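I put off rebuilding the little Olport gearbox for ages, mostly because the last time I did one I lost a pin down the back of the bench. So before you touch a spanner, sort out your table.

## Lay a cloth first

Get a big dark grey cloth, bigger than you think you need, and spread it over the tabletop. Mine isn't ironed and never will be. Creases are fine, but give it a quick tug so you haven't got a great big ridge where the gears are going to sit. 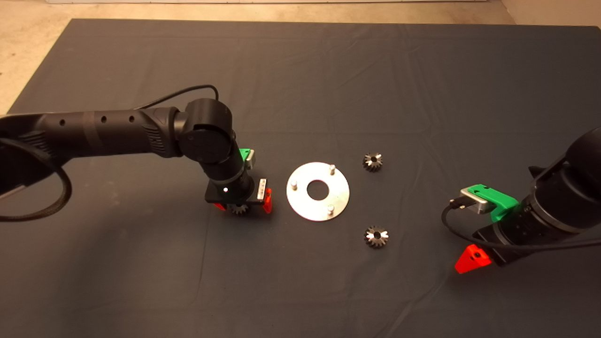 I like the bevel gears out on their own with the toothed side where I can see it, and the disc in the middle with its pins standing up. Wipe each gear with a dry rag before it goes on, and drop the disc in last - it wants a gentle push, no hammering!

## Check the hem

Run your hand along the edge and see how much cloth is hanging over. Too much and you'll catch it with your sleeve (I've sent a whole Flotska kit flying that way).

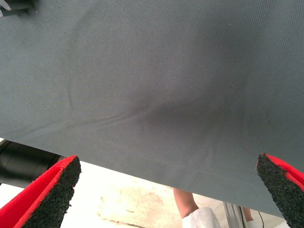

If it's bunching up, lift it by the edge, let it drop and smooth it out from the middle. It only takes up to 2 minutes and saves a lot of crawling about later.

## Lint

Dark cloth shows every speck, and fluff loves fresh grease. I go over mine with a bit of sticky tape, then shake it outside when I've finished.
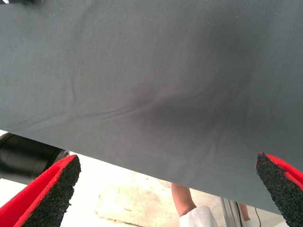

*Grey cloth with a few folds across the middle and the odd pale speck.*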